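**Fabric care notes: printed table linens, November 2018**

Most of the questions reaching the Grimomdale textile desk this fall concern printed tablecloths, and most of those concern fading. Dark prints on a pale ground show wear early. The eye compares the ink to the cloth beside it, so a small loss of density at a fold line reads as a gray stripe.

Two kinds of print are common in household linens. Pigment prints sit on the surface of the fiber and are held there by a binder. Reactive prints bond with the fiber itself. A pigment print feels slightly stiff under the fingertip where the color is heavy, and the back of the cloth stays pale. A reactive print has the same hand as the unprinted areas.

The distinction matters in the wash. Binder fails by abrasion, so a pigment print should go in inside out, on a short cycle, with a low spin. Reactive prints tolerate more agitation, but loose dye left over from manufacture can migrate during the first few washes.
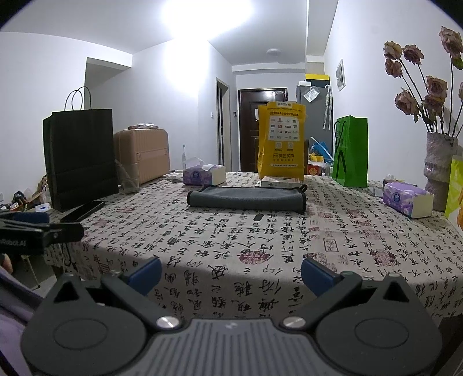 Red over cream is the combination that needs the most care. Unfixed red dye moves at lower temperatures than most blacks, and a cream ground shows every trace of it. Before the first wash, press a damp white cotton cloth on a red area for 4 minutes and check for transfer. On a design such as black calligraphy with dark red seal stamps, test a seal and a character separately, as the two colors may behave differently. If either one transfers, wash the piece alone in cold water and lift it out as soon as the cycle ends. Do not let it soak.

Songül Sarıgül ran abrasion checks on sample swatches in March. At 100 rubs, neither type of print showed visible loss. At 400, the pigment samples had lightened along the crease and the reactive samples had not. Her full table is in the desk binder under "Prints, household."

Storage accounts for much of the remaining damage. Roll printed cloths on a tube with the printed side out, and interleave with acid-free tissue. Where folding is unavoidable, move the fold lines each time the cloth is put away. Keep the shelf out of direct sun.

Iron on the reverse at a medium setting. Direct contact with a hot plate softens some binders and leaves a shine on solid areas of color.

Swatches for testing may be sent to Pravesh Joubert. Label each with the fiber content, if known, and the number of washes to date.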